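Renu Yadav, who leads the teaching group at Plakstead, receives visitors at the bench where her operators guide two arms through clearing scraps into black bags. "We show the task by remote control, and we show it slowly," she said.

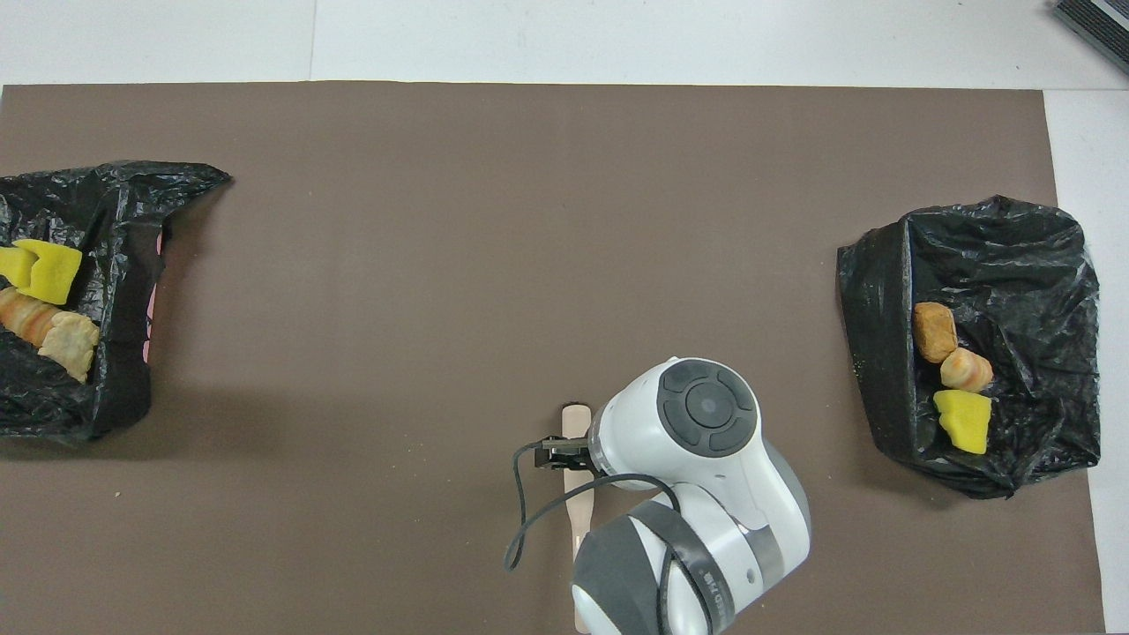 Her group has kept 2,339 demonstrations since September. A further 531 were set aside. "A hesitant hand teaches hesitation," Ms Yadav said.

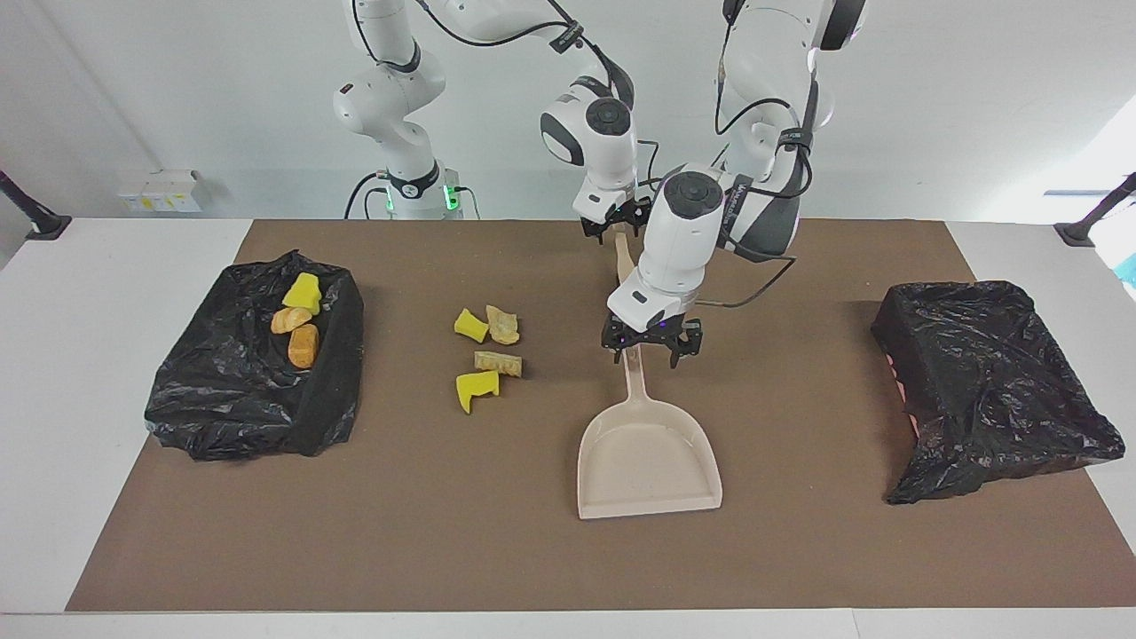 Babita Dixit, who trains the operators, prefers remote control to moving the arms by hand for work with a dustpan. "Both arms must act together, and one person can't easily push two," she said.
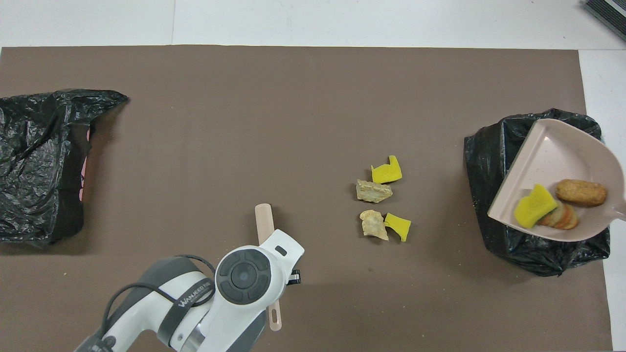 How long does a new operator train?

"Two weeks," Ms Dixit said. "After that, their recordings are kept."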